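Foam pads on hand-held gripper fingers keep fraying – glue, tape or replace?
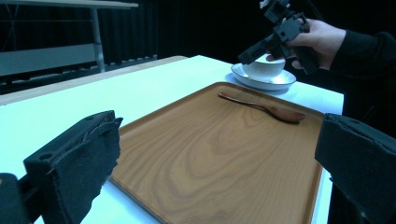 Posted by Raíssa Bastos, 29/05/2020

Hello all, and thanks in advance to anyone with the patience to read this, because I do go on a bit. I look after a pair of hand-held grippers that we use at a white table for tableware tasks: pick up a small bowl, set it on its saucer, move a spoon to the tray, that kind of thing. The fingers are black plastic with foam padding on the inside faces, and the foam is getting ragged at the edges. Now and then a crumb of it ends up on the tabletop, and on a white top you see every one.

My first fix was a thin bead of super glue along the edge. It held for a while, but the foam went hard wherever the glue soaked in and the bowl started to slide at the rim. My second was wrapping the whole finger in cloth tape, and I'm a little embarrassed by how that looked. The wooden spoon gives me the most grief, as the handle is slender and a worn pad just rolls it.

So what do you all use for foam and adhesive, and how do you get the old stuff off without chewing up the plastic? Do I have to change both fingers when only one looks bad?

Leszek Lis

Hi Raíssa, welcome! I've been through this more times than I care to admit, so let me walk you through what we do in the Maltunville shop. It's slow the first time and then you'll be able to do it while talking to somebody.

Take the fingers off the bracket before you start. I know it's tempting to leave them on, but you'll never get a straight edge that way, and you'll end up leaning on the linkage. Peel what you can by hand, then warm the leftover glue with a hair dryer on low and roll it off with your thumb. A plastic scraper is fine. Please don't use acetone! It will cloud or soften a lot of plastics, and I ruined a nice set finding that out. Rubbing alcohol on a rag takes care of the last sticky bits.

For the pad itself I like closed-cell neoprene, 3 mm thick, with a double-sided foam tape behind it. Cut it a hair smaller than the finger face so nothing hangs over. An overhanging edge is what catches on tray rims and starts the fraying – once it has started it only goes one way. Round the corners with scissors, press the pad down hard, and clamp it between two bits of scrap wood overnight.

And yes, change both fingers together. A fresh pad is thicker than a tired one, so the object gets pushed off to one side as you close. After that, close the gripper all the way with nothing in it and check that your zero still reads right. Ours needed a small correction every time.

Edmund Marciniak

just use hot glue

Aniela Zawadzka

I agree with nearly all of what Leszek wrote, and I'd only add a few things from our own bench. We keep five spare pairs of fingers with pads already on, in a labeled bag, so a worn pair comes off and a good one goes on, and the gluing waits for a quiet afternoon. That has been kinder to my nerves than any adhesive.

For slender handles, try a narrow strip of thin silicone across the tip on top of the foam. It takes hold of a spoon nicely and you still have the give of the foam for the bowl. Wipe it with a damp cloth when it gets dusty, or it will lose its bite. I also write the date of each pad change on masking tape on the inside of the bracket. Our current set has been on there since November and is only now starting to look tired.

I'd skip the hot glue, Edmund, with love. It lets go in a warm room and leaves lumps under the foam.

Filed under: Workshop Help > Grippers & End Effectors > Pads and Fingertips
Viewed 1805 times

3 comments

Danuta Kaczorowski: Does the neoprene leave black marks on white bowls? Ours did until we washed the sheet in dish soap first.

Leszek Lis: Good point Danuta, I do wash mine and forgot to say so. Let it dry completely before the tape goes on.

Raíssa Bastos: Thank you both so much. I've ordered the neoprene and a sheet of silicone, and the cloth tape is back in the drawer.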